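Can a Robot Do the Chores Yet?

A guide for readers aged 8 to 12, from the learning team at the Windero Science Center

Many people would like a machine that could tidy a bedroom. Robots already build cars, and they carry boxes through very large warehouses. It seems fair to ask why they do not also fold the laundry. The short answer is that some machines can do some chores, some of the time. The longer answer begins with the things in your home.

Hard things and soft things

A wooden block is easy for a robot to understand. It has six sides, and it keeps its shape when it is picked up. If the robot knows where one corner is, it can work out where the others must be.

A cloth is different. Drop a dish towel on the floor 50 times and it will land in a new heap each time. Parts of it are hidden under other parts. When it is lifted, it changes shape again. Engineers call objects like this "deformable," a word that means they can bend, squash or stretch. Socks, bed sheets, bread dough and plastic bags are all deformable.

You fold a towel without thinking very hard. Your eyes find an edge, your fingertips feel whether you are holding one layer or two, and your hands pull gently until the cloth is flat. A robot has to be given a way to do each of those jobs.

Fingers for machines

The part of a robot that holds things is called a gripper. Many grippers have only two fingers, which close together like a pair of kitchen tongs. Two fingers are enough to pinch a piece of cloth and raise it.

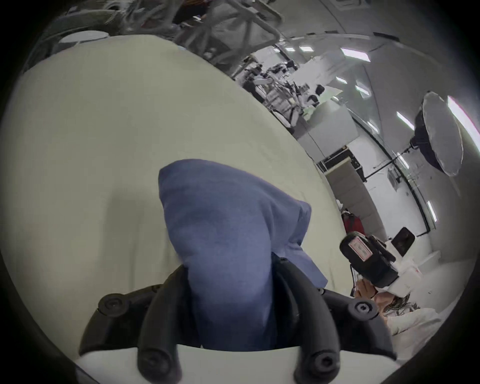 Pinching is only the first step. To fold a cloth neatly, a machine must hold it in the right place, and the right place is usually a corner. A corner may be tucked away in the middle of the heap. The machine may have to lift the cloth, look at it, put it down and try again.

How does a machine learn?

One way is to write a list of instructions. This works well in a factory, where every part arrives in the same position. It works poorly in a bedroom, where nothing stays in the same position for long.

Another way is to show the machine many examples. People carry out a task again and again while cameras and sensors record the movements. A computer then studies the recordings and looks for patterns. One simple task may need 2000 examples, and a different task may need a new set.

"Children are often surprised that we practice with plain cloths," says Talha Sandhu, who leads our robot workshops. "A plain cloth is a very good teacher. It does something new every time."

So, can they do it yet?

Robot vacuum cleaners are found in many homes. They do one job on a flat floor, and they can still get stuck on a rug. In shops, some machines roll along the aisles and check the shelves. Folding, washing dishes and making beds are harder – a robot may manage them in a laboratory and then fail in a kitchen it has never seen.

Try it yourself

You will need a small towel and a pair of kitchen tongs. Drop the towel on a table. Using only the tongs, and keeping your other hand behind your back, try to fold it in half. Ask a friend to time you for 2 minutes. Then try again with a second pair of tongs in your other hand – most people find this much easier.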